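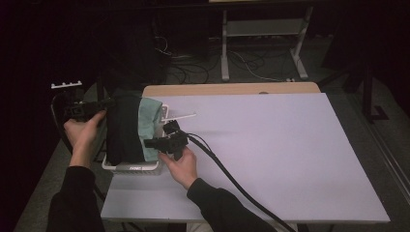 4.2 Recording cloth demonstrations

The Nelto policy is trained only on demonstrations recorded with the hand-held grippers, so the way you hold them affects the result more than any training setting. In our February trials we compared two ways of handling draped cloth and kept the two-handed one. Work with one gripper on each side of the crate, as with the black and teal-green cloths hung over the white crate on the board, and let the right cable run away across the board toward the front of the table.

1. Place the crate near the left end of the board.
2. Drape the cloths over the rim. Change the folds between episodes.
3. Start the Finov recorder and wait for both gripper channels to show as live.
4. Bring both grippers to the crate, pause, then begin the task.
5. Stop the recording before you put the grippers down.

Note: Record at least 200 episodes before the first training run. The set used for the results in section 6 has 1435 episodes, of which 1409 passed the Lambert filter.

Note: Episodes longer than 38 seconds are dropped by the filter. Split long tasks into two recordings.

Caution: Do not pull a cable tight to reach the far edge of the table. Move the crate closer.

Go on to section 4.3 to check the gripper tracks.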